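Drucken | Per E-Mail senden

Ticket 666: Stellwand Gistard rollt ein Stück weg und knarzt in der Ecke

Status: offen, warte auf Antwort
Produkt: Stekton, Serie Gistard, Eckaufstellung
Gekauft über: Lakitz Raumsysteme

Hallo zusammen,

ich habe seit Oktober eure Gistard-Wände im Zimmer stehen, übers Eck, und bin eigentlich total zufrieden damit (die hellen Platten machen den kleinen Raum schön freundlich!). Dahinter sitzt man auf dem Sofa, davor lege ich Wäsche zusammen, und bis vor Kurzem hat das auch prima geklappt. Jetzt habe ich aber zwei Sachen, bei denen ich allein nicht weiterkomme.

Erstens: Wenn sich jemand schwungvoll aufs Sofa fallen lässt, wandert die Wand ein kleines bisschen. Wirklich nur ein bisschen, 5 Millimeter vielleicht mal, aber nach ein paar Abenden sieht man es, und dann schiebe ich alles wieder gerade. Zweitens knarzt es dabei, und zwar oben an der Verbindung, nicht unten am Boden. Ich dachte erst, es wäre das Sofa. War es nicht, ich habe es weggezogen und von Hand an der Platte gerüttelt, und da war das Geräusch wieder da.

Was ich schon probiert habe

Zuerst natürlich gewischt. Auf dem grauen Boden liegen bei mir gern mal Krümel und Flusen, und ich hatte die Hoffnung, dass einfach etwas unter eine Rolle geraten ist. Hat am Wandern leider nichts geändert.

Dann habe ich unten an den kleinen runden Stellfüßen gedreht, jeweils eine halbe Umdrehung. Mit der Wasserwaage gemessen steht die Schiene jetzt gerade, vorher war sie einen Hauch schief. Das Knarzen wurde leiser, finde ich, kann aber auch sein, dass ich mir das einrede.

Danach den Inbus geholt (den aus eurer Tüte, der ist übrigens nach 2 Einsätzen schon etwas rundgelutscht) und die Schraube oben auf dem gebogenen Fuß nachgezogen. Die ging noch eine Vierteldrehung. Mehr wollte ich nicht, ich habe da ein bisschen Angst ums Gewinde.

Bilder von der Ecke und von der Verbindung

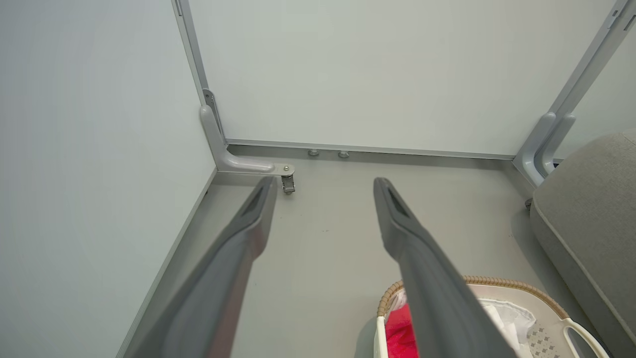

Der linke gebogene Fuß mit Rolle und Schraube, rechts das Sofapolster.

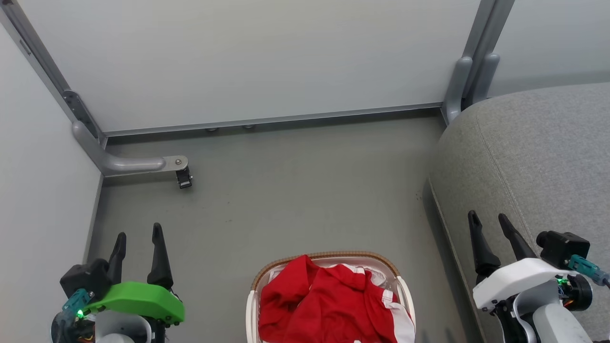 Mit Wäschekorb, das rote Teil mit den weißen Streifen gehört da noch zusammengelegt.

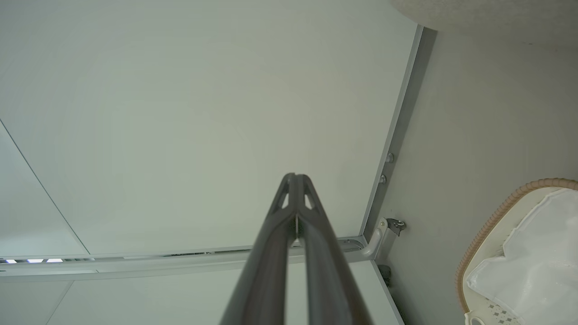
Nachtrag vom Abend

So, ich habe noch mal eine Runde gedreht. An der Stelle, wo die waagerechte Schiene auf das senkrechte Profil trifft, sitzen bei mir zwei Schraubenköpfe im Profil, einer etwas höher als der andere. Ist das so gewollt? In eurer Anleitung ist die Verbindung so klein gezeichnet, dass ich es beim besten Willen nicht erkennen kann, und bei der Akanda-Wand, die ich vorher hatte, saßen sie anders. Beide sind fest, ich kriege sie mit normaler Kraft nicht weiter.

Silikonspray habe ich auch noch da. Ich habe es NICHT benutzt, weil ich nicht weiß, ob die Platten davon Flecken bekommen. Sagt mir bitte, ob das geht, dann mache ich es sofort.

Den Korb habe ich zum Testen gleich mal ganz weggestellt, damit er beim Rütteln nicht gegen die Wand drückt. Das Geräusch kam trotzdem. Am Korb liegt es also schon mal nicht, und die Wäsche ist jetzt immerhin fertig!

Meine Fragen

- Gibt es für die Gistard eine Rolle mit Feststeller, die in den gebogenen Fuß passt? Im Shop von Lakitz finde ich nur eine für die große Ausführung.
- Wie weit darf ich die Stellfüße herausdrehen, damit mehr Gewicht darauf liegt und weniger auf den Rollen?
- Darf Filz zwischen Platte und Profil? Ich hätte einen ganzen Bogen hier liegen.
- Wenn ich Ersatzschrauben brauche: bitte keine Großpackung. Im Zubehör steht eine Tüte mit 500 Stück, da hätten ja meine Enkel noch was von.

Nachmittags erreicht ihr mich am besten per Mail, ans Telefon gehe ich da meistens nicht. Und falls ihr die Explosionszeichnung in größer habt, schickt sie gern gleich mit.

Viele Grüße und danke schon mal!

Drucken | Per E-Mail senden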